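Tutedia Community > Everyday Life > Habits and goals

How do I get back to a plan after missing a few weeks?

In September I set myself 65 minutes of study every evening for a bookkeeping course at Ollby. I kept it up for 11 days, then work got busy and I stopped. Each time I try again I last 2 evenings. Should I start over or pick up where I left off?
Posted 3/28/26 by flarngate_reader

Answer 1 (accepted)
Pick up where you left off. Going back to page one means you keep rereading the part you already know. I did the same course and must have read the first chapter five times before I moved on.

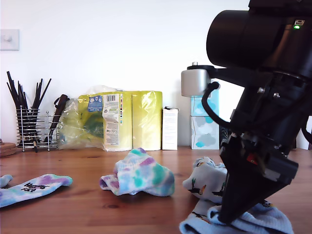 The length of the session is the first thing I would change. 65 minutes is a lot after work, so try 20 and put the book out before you eat. If even that feels too much, do a small job first to get moving. A few socks on a wooden table, like those, can be sorted before the kettle boils, and then you sit down. Add time after a fortnight if it's going well.

Answer 2
Raptis do a wall planner with nearly 200 stickers. Worked for me.

Answer 3
same problem, following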